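3.2 Collection of Demonstrations with Hand-Held Grippers
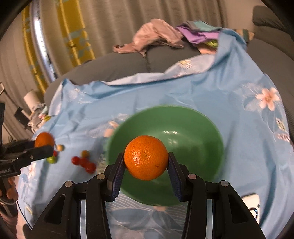

Figure 3. Bimanual demonstration of the fruit task. An orange is held over the green bowl by the near gripper; a second orange is in the jaws of the other gripper at the left.

For the demonstrations we used two hand-held grippers, one in each hand of the demonstrator. The fingers follow the motion of the hand directly, and no robot is needed during recording. In our earlier work on the Bepari arm we collected the same kind of task by remote control — the operator moved a small leader arm and the robot copied it. With that method the operators often closed the jaws too late, and they got tired after 15 minutes. We therefore kept remote control only for the comparison in Section 5.

The demonstrations were recorded in homes in Kinddale. We did not clear the rooms before recording, and we allowed soft surfaces such as sheets and sofas under the objects (Figure 3). A policy trained only on a flat table, as in our first Allereo experiments, lost the fruit frequently when the bowl was standing on cloth.

Each demonstrator received a short spoken instruction and made 13 practice trials, which are not included in the data. After this, 32 trials were recorded per home. The order of the hands was free. We asked only that the fruit be released above the inside of the bowl and that it not be thrown.

The gripper paths were then computed with the Clarik software, version of 11/12/23. We removed a trial when the path of one of the grippers was lost for over 29 video frames in a row. Trials with a failed first grasp were kept if the demonstrator corrected it without help, and they are marked separately in the training set.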